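Quick one on restringing a wind chime. Did two this month so it's fresh in my head. Mine are a Hirkent five-tube and an old Bunduvmont that was my porch chime for years until the cord rotted through and dumped the tubes in the flower bed.

If your chime still hangs but sounds dull or clunky, skip down to the striker part. Might not need a full restring.

## What you need

- Cord. Braided polyester, the thin kind. NOT cotton, NOT fishing line
- Scissors
- Lighter for the cord ends
- Ruler or tape measure
- Masking tape and a marker
- A needle with a big eye, or a bit of thin wire bent in half
- Fine sandpaper if the holes are rough
- A hook or nail at eye level

Cord first. I use the Sampaio braided stuff from the hardware store, black, small spool. Lasts ages. Any braided polyester made for outdoors does the job. Fishing line looks great, nearly invisible, then goes brittle in the sun and snaps. Ask me how I know. Also it cuts into wood tops.

## Before you cut anything

Take a photo of the chime hanging up. Front, side, and straight up from underneath. The one from underneath is what you'll want later, it shows which hole each cord goes through.

Then number the tubes. Bit of masking tape on each, 1 at whatever spot you like, go round clockwise. Put a matching number on the top plate with tape too. Order matters for how it sounds, the makers don't just toss them in any old way.

Measure the drop on each one – from the bottom of the plate to the hole in the tube. Write it down. On mine the long tubes and short tubes had different drops, because they're hung so the striker hits each at a good spot. If the cord's already gone and you've got nothing to measure, see the bit on drops further down.

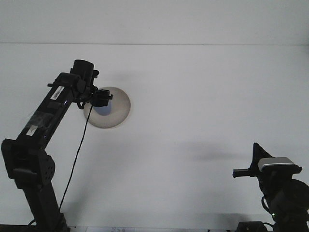 *Reading time: 5 minutes*

## Taking it apart

Lay it on a towel. Cut one tube free at a time, from the cord near the plate, and keep the old piece of cord with its tube. Handy as a pattern. Don't cut the whole lot and then sort it out. I did that with the Bunduvmont and spent an evening guessing.

Leave the center cord (the one with the striker and the sail) till last. Cut that, slide the striker off, note which side was up. Some strikers are beveled on one side.

Now clean everything. Warm water, drop of dish soap, soft rag. Dry the tubes standing up so water runs out. Don't scrub painted tubes with anything scratchy, the color comes right off.

Run a finger around the holes. Any sharp edge will saw through new cord in one windy season. Roll up a bit of sandpaper, twist it in the hole a few times, wipe off the dust. On thick tubes do the inside edge as well.

## Restringing the tubes

1. Cut a piece of cord for each tube. Twice the drop plus a hand's width extra. Too long is fine, too short is a do-over.
2. Melt both ends with the lighter. Just a touch. Pinch it while it's soft but not with bare fingers.
3. Thread through the tube, in one hole and out the other. Needle helps alot here.
4. Bring both ends up through the plate holes. Most chimes have two holes per tube, some share.
5. Check the drop against your note. Hold it with a clothespin if you need a third hand.
6. Knot on top of the plate. Double overhand, pull hard.
7. Next tube.

Don't trim or melt the knots yet! Hang the whole thing on your hook first and look at it from a few steps back. One will be off. There's always one. Loosen, fix, tighten.

Plates with only one hole per tube: bring both ends up through the same hole and tie a fat knot, or tie them around a small bead. Bead is better, it won't pull through.

## If you don't have the old drops

General idea – the cord holes on a tube should sit a bit less than a quarter of the way down from the top. Those are drilled already so you can't do much about them. What you can pick is how low each tube hangs.

Two ways:

- Line up the tops. Easy, looks neat from above, and bottoms make the stair-step pattern most people expect.
- Line up the middles. Striker hits every tube near the center. Louder and fuller. My Hirkent came this way.

I go with middles. Neighbors may vote for tops.

## The striker

The center disc. Should hang level, near the middle of the tubes, with the same gap all the way round. If it leans, it'll clack on one tube and miss the rest.

Thread the center cord down through the plate, knot under it, then down to the striker. Knot below the striker to hold it. Then carry on down to the sail. One long piece, no joins.

Dull sound? Usually one of these:

- Striker too low or too high. Slide it up a little, try again.
- Cord touching the tube at the rim. Sand and rehang.
- Wood striker gone soft and furry from rain. Sand it, let it dry indoors, coat of oil. Or get a new one. Flalulley sells plain wood discs and they fit most middle sized chimes.
- Tube has a crack or dent. Not much to be done.

## The sail

Needs to catch wind, so it wants to be light and wide. If your chime never rings, try a larger sail before you move the chime. If it never shuts up, smaller sail, or shorten the cord so it sits closer to the tubes.

## Finishing off

Leave it hanging overnight. New cord stretches a little. Check the level again in the morning, fix what moved, then trim the ends and melt them down into the knots. Dab of clear nail polish on each knot if you're in a windy place.

Top ring last – give it a tug, a proper one. If the ring's rusty swap it now.

Hanging outside: keep it an arm's length from walls and windows. Bring it in for storms. I check my cords every February and whichever one looks fuzzy gets replaced then, just that one.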